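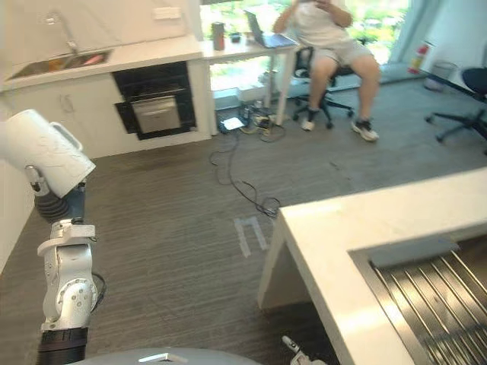

3 min read

Setting up a work desk beside a kitchenette

Small apartments often put the sink, the oven and the only good window along the same stretch of room. The desk ends up there too. The arrangement works if a few distances are settled before any furniture is moved, and if the cables stay away from the water. The instructions cover a plain desk with slim legs, a laptop, an office chair on casters and a standard run of base cabinets with a built-in oven.

You will need a tape measure, painter's tape, a screwdriver, adhesive cable clips, a surge-protected power strip with a mounting bracket, and a damp cloth.

1. Measure the oven door

Most built-in ovens have a door that drops forward on a bottom hinge. Open it all the way and mark on the floor where the front edge reaches. Add enough depth for a person to stand in front of it holding a tray. Tape the outline. No part of the desk or the chair goes inside the tape, including the chair when it is pushed back.

The oven door also has to close fully. A door that rests slightly open usually has crumbs in the hinge slot or a rack that has not been pushed home. Check both before blaming the hinge.

2. Place the desk

Put the desk at the window end, past the last base cabinet. Leave a gap between the cabinet side and the desk edge. At Duvport, where I measured my own layout, the gap is 23 inches, wide enough to get a vacuum head and one leg through. Less than that and the cabinet side collects dust that cannot be reached.

Leave room behind the desk as well if there is a curtain. A light curtain should hang free to the side and should not be trapped between the desk and the wall. If the window opens inward, test the swing with the desk in position.

3. Choose which way to face

There are three usual options.

With your back to the window, daylight falls on the laptop screen and you will see glare for part of the day. It is the best choice if you want to keep an eye on the room or the stove.

Facing the window, the screen is shaded but the background is bright. Eyes tire faster, especially with sunlit leaves outside.

Side on to the window is the usual recommendation. It needs the desk turned a quarter, and in a narrow room that pushes the chair into the oven zone. Check it against the tape from step 1.

If you must sit with your back to the glass, draw the curtain on the sun side only and tilt the screen a little forward. A translucent curtain cuts most of the glare without making the room dark. 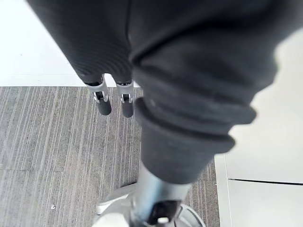
4. Set the chair

Sit with your feet flat and adjust the seat until your forearms are level with the desktop. Roll back to your normal getting-up distance and look at where the casters stop. Hard floor and carpet need different casters: soft-tread wheels for hard floor, hard wheels for carpet. Try not to have the chair straddle the edge of a rug. The wheels catch, the edge curls, and the chair drifts toward the lower side. Move the rug so that the whole wheelbase is on one surface or the other.

Once a month, turn the chair over and pull the hair out of the casters. Liliana Galli at the Staltdale repair workshop uses a seam ripper for this, and I have found nothing better.

5. Run the power

Do not power the desk from the outlet over the countertop. That outlet is for the kettle and similar appliances, and a cord draped from there passes close to the sink. Use a wall outlet on the desk side. Mount the power strip under the desktop, toward the rear, and clip the laptop cord down the inside of one leg. On slim legs, wipe the surface and let it dry before the clips go on – they will not hold over dust.

6. Keep liquids low risk

Use a bottle that closes. A tall thermos is fine as long as it stands at the end of the desk, away from the laptop and out of elbow range. A potted plant needs a saucer with a raised rim; take the plant to the sink for watering and return it once it has drained.

7. Check it over a working day

Use the desk for one full day before removing the tape. Cook something that needs the oven. Note each time the chair crosses the line, and shift the desk toward the window by that amount if there is space left.

Revised in June with a correction to step 5 from Visitación Casado.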